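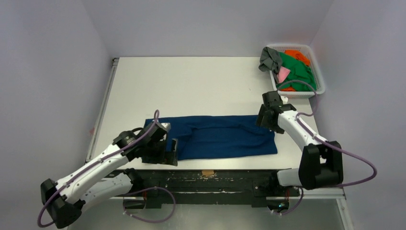 The Casard Foundry is the fifth world in the platform game Kuvix and the largest area in the game by floor space. It is reached from the Dallham Docks by freight lift after the player has collected 24 brass tokens. The Foundry contains eight levels, one bonus room and the boss arena of Steiner, the machine that runs the furnaces.

Overview

The Foundry is built into a cliff and is divided into an upper works and a lower works. The upper works holds levels one through four and is made up mostly of conveyor belts, cranes and swinging ladles. The lower works holds the remaining levels and adds rising slag, which drains away only when a floor valve is struck. The two halves are joined by a spiral ramp that cannot be used until the fourth level has been cleared.

Enemies carried over from the Docks appear in the upper works with new colors and one extra hit point. Two enemies are found only in the Foundry: the Stoker, which throws coals in a fixed arc, and the Clamp, which hangs from the ceiling and drops when the player passes beneath it.
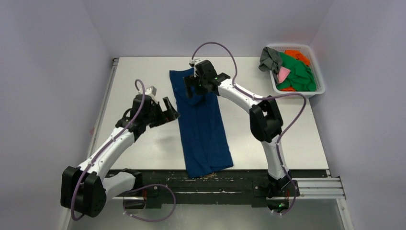 A note on the article's talk page by Rustlatch disputes the count of enemies: the Clamp also shows up once in the final world, in the corridor before the last save point, and should be listed as "introduced in" the Foundry. Other editors have replied that the corridor version uses a separate attack pattern and does not drop coins. The question remains open, and the list above follows the in-game bestiary.

Tokens and secrets

There are 30 tokens in the Foundry, of which 18 are placed along the normal route. The rest are held in side rooms, most of them behind cracked walls. Collecting the full set opens the bonus room, a timed course of 138 seconds with no checkpoints. The reward is the Heat Mantle, which lets the player stand on slag for a short period. The mantle is not needed to finish the game - it is, however, the only way to reach the second exit of level seven.

A locked office can be seen behind the glass in level three. It has no entrance in the released version. The game's files include a short piece of music for the room that is never played.

Steiner

Steiner is fought in three phases. In the first, it lowers a press over one of four marked plates. In the second, the plates begin to sink and the player must move between them. The third phase removes the plates and leaves only the chains. Steiner can be damaged only while its vent is open, and each opening is shorter than the one before. Its total health is 494 points on the standard setting.

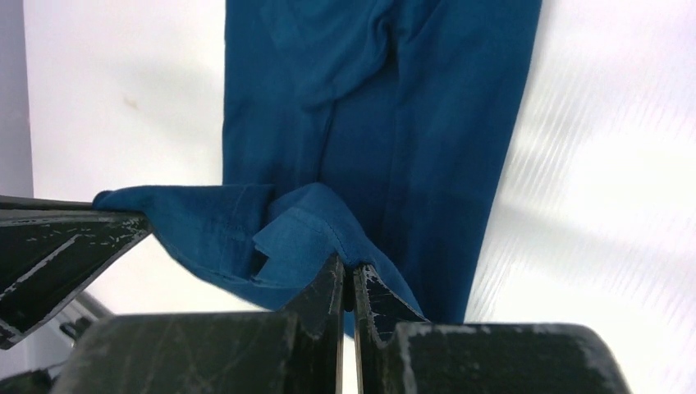 According to Osmiumfern, the health figure applies only to the original release, and the December patch lowered it without any mention in the patch notes. The claim has not been confirmed on all platforms. The patch did correct a fault that let the player skip the second phase by standing on the leftmost chain.

This page was last edited on Mar 19, 2026.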